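Wanted: someone patient for our sorting table (mornings, June)

Posted by Melaniia Holovko
June

Hello! I run the small-objects table at Winilau and I'm looking for a person to come and set it up with me, over and over, for most of June. It's part-time, mornings only, 3 hours a go, and we finish in time for lunch.

The work is simple to explain. We have little green cubes, a paper plate and a black bowl, and the job is about moving cubes between the two. You'd lay things out at the start of each round, jot down what ended up where, clear the table and lay it out again, a bit differently. We want around 2000 rounds written up by the end of the month, so you can see why I'd like company! 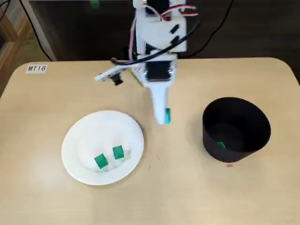
I don't mind at all what you've done before. Shop work, nursery work, a library, nothing yet – all fine. What I do care about is that you notice small things, like a plate that has crept towards the edge or a cube sitting on its neighbour, and that your handwriting can be read by Tarmo, who types up the sheets (he's very nice about mine, but I can tell). You'll be on your feet a fair bit, though there are two stools and you're welcome to either.

We pay by the hour, travel on top, and the tea is decent. You'd have a paid trial morning first so we can both see how it goes.

If you fancy it, send me a few lines about yourself – no CV needed – and tell me which mornings you can't do. Write to Melaniia at the Winilau front desk and they'll pass it on.

Recent notices
Palter: weekend cover for the bead and button room
Paisan is after people to fold tea towels
Lestard: spare shelving, free to collect
Uldis Rozīte's packing afternoons, now full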